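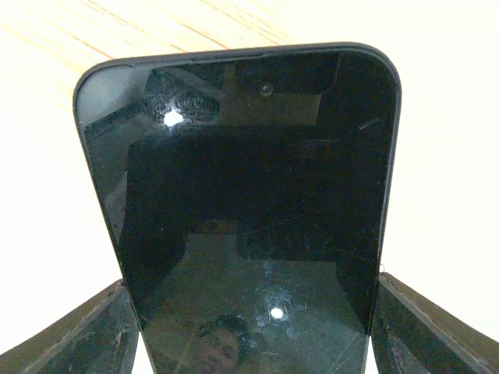 Minutes of the Demonstration Collection Meeting, 4 October 2021

Chair: Nadège Caron
Attending: the collection team, the training team, two guests from the Bosar office

1. Welcome and last minutes

Nadège opened by thanking everyone for coming back into the small meeting room, which is warmer than the old one and, we all agreed, has much kinder chairs. The minutes of the last meeting were accepted with one correction: the drawer task belongs to Mathias, our kitchen set, and was wrongly listed under Postine.

2. Where the collection stands

Postine, the desk and pocket items set, now has 726 recorded examples. The target was 700, so there was a little applause, and very well deserved it was. Of those, 179 are phone pickups. The training team would like more of these before the next run, especially with the screen off, as the dark glass shows the ceiling lights and sometimes the face of whoever is nearby. Nadège asked whether such examples should be thrown out. After a long and friendly discussion we decided to keep them, on the grounds that phones will go on being shiny wherever the arm meets them. Examples where a face can be recognized will go to a separate folder and will not be shared outside the team until the privacy note is finished.

3. How we hold the phone

There has been some drift between operators here. Some take the phone by the long sides near the lower end, others closer to the middle, and a couple of people have been going for the corners (bravely!). It was agreed that all of these are welcome so long as the operator writes the grip into the notes box. The training team reminded us, very gently, that a blank notes box costs them a good part of an afternoon.

Scratched and cracked phones may stay in the set. Please do not polish the glass between takes, tempting as it is. Smudges and fingerprints are fine too.

4. Failed tries

Bosar asked if we keep the drops and the slips. We do, and always have, but they have been labeled three different ways. From now on the label is simply "missed," with a few words after it if the operator has time. Nadège will go back through the older Postine records and tidy them up, and several people kindly offered to sit with her and help.

5. Dusisa

The new labeling tool, Dusisa, still loses the last note if the window is closed too quickly. Until it is mended, save first and then close. Training on it will be held in February, with 2 sessions so that both shifts can come.

6. Actions

Nadège: relabel older misses; finish the privacy note.
Collection team: more phone pickups, screen off, varied grips.
Training team: send round a short list of the notes they find most useful.
Bosar: report the lost note problem again, with the steps written out.

7. Any other business

Thanks were given for the plum cake. The next meeting will be in the same room.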